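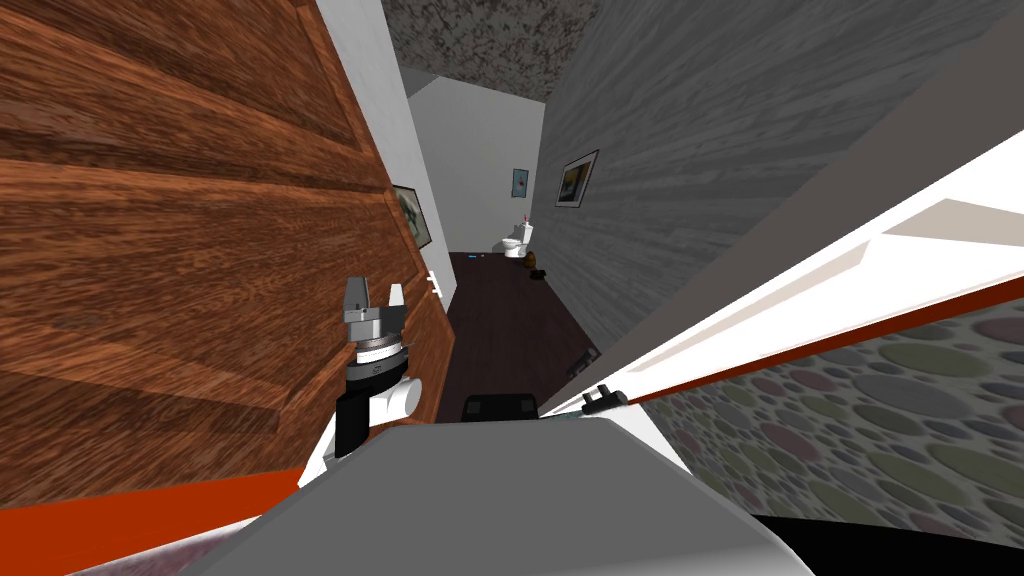
How long should you allow for a visit to the Bristov paper mill?

Allow a full morning. The tour itself takes 2 hours, but the walk from the station, the safety talk and the shop at the end all add to it.

We went in November with the open day run by the mill, which is on the river side of Coscombe. Trains from Branport stop there, and the walk to the gate is flat but has no sidewalk for the last stretch. Wear decent shoes. Sandals and heels are turned away at the door, and one couple ahead of us had to go back to their car to change.

Everyone signs in at a small brick office and gets earplugs and an orange vest. The safety talk is short. Keep inside the yellow lines, keep hands off the rails near the rollers, and put long hair up. Bags go in lockers that take a quarter and give it back.

The tour starts in the yard, where bales of waste paper are stacked under a tin roof. Most of it is office paper and misprinted newspapers. Our guide pulled a bale label and explained the grades, and I will admit I lost track after the first few. From there you go into the pulping room. It is warm, it smells like wet cardboard, and the noise makes questions hard to ask. Save them for the corridor.

The paper machine is the main thing to see. It is an Eskola, bought secondhand and rebuilt on site, and it measures 224 feet from the wet end to the reel. At the wet end the pulp is mostly water and looks like thin milk. It runs onto a moving mesh, drains, goes through felt presses and then over a long row of steam-heated drums. You walk beside it on a raised platform, so by the time you reach the far end you have followed the sheet the whole way. The heat near the drums is strong. I took my coat off and wished I had left it in the locker.

We saw one reel change. A horn sounds, the sheet is cut across and the new reel takes it up. It was over so fast that half our group missed it.

After that comes the finishing room, where sheets are cut, checked and wrapped. The mill still sorts its heavier drawing paper by hand. Two women were doing it while we were there, flipping each sheet and dropping the bad ones into a bin for repulping. This was my favorite part, and we got only a few minutes there.

The last stop is the old building across the yard, which has 3 rooms of displays. There are wooden molds, watermarks lit from behind and a wall of wage books open at various pages. Children can make a sheet of paper in a tub and take it home damp between two pieces of felt. Bring a plastic bag for that.

The shop sells offcuts by weight, plus notebooks and envelopes. I bought a pack of mixed drawing paper and have already used some with ink, and it did not bleed. The café does soup and rolls and closes at 2, so if you are on the late morning tour, eat first.

There are restrooms at the office and in the old building, none on the tour route. The platform is reached by stairs only. Visitors who can't manage stairs can watch from the ground at the wet end, where there is a bench. Parking is in the field opposite the gate and gets muddy. The 281 bus back to Branport stops outside the church in Coscombe.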